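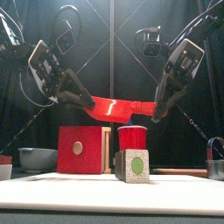
How to Bleed a Radiator

A radiator that is hot at the bottom and cold at the top has air trapped in it. Letting the air out takes a few minutes. These steps are for hot water systems with a closed boiler. Steam radiators work differently and should not be bled this way.

What you need

A radiator key, an old towel and a small bowl. Some newer valves take a flat screwdriver.

Steps

1. Turn the heat off at the thermostat and wait until the radiators are cool.
2. Start on the lowest floor, with the radiator farthest from the boiler.
3. Find the bleed valve. It is a small square peg at one end, near the top.
4. Hold the bowl under the valve and tuck the towel behind it.
5. Turn the key slowly to the left, a quarter turn at most. You should hear hissing.
6. When a steady stream of water comes out, close the valve. Snug is enough.
7. Do the other radiators the same way, then check the boiler gauge. Most two-story houses need 12 to 15 psi when cold. If yours is low, add water through the fill valve as your boiler manual describes.
8. Turn the heat back on and feel the tops of the radiators after 2 hours.

If the same radiator fills with air again within a week, the system may have a leak or a bad expansion tank. Call a heating contractor.

I do ours every November, before the first cold night.

Posted by Kelly Tindall

Print this page
E-mail this page

Related articles
Cleaning Behind a Radiator
Reading a Boiler Gauge
Replacing a Leaky Bleed Valve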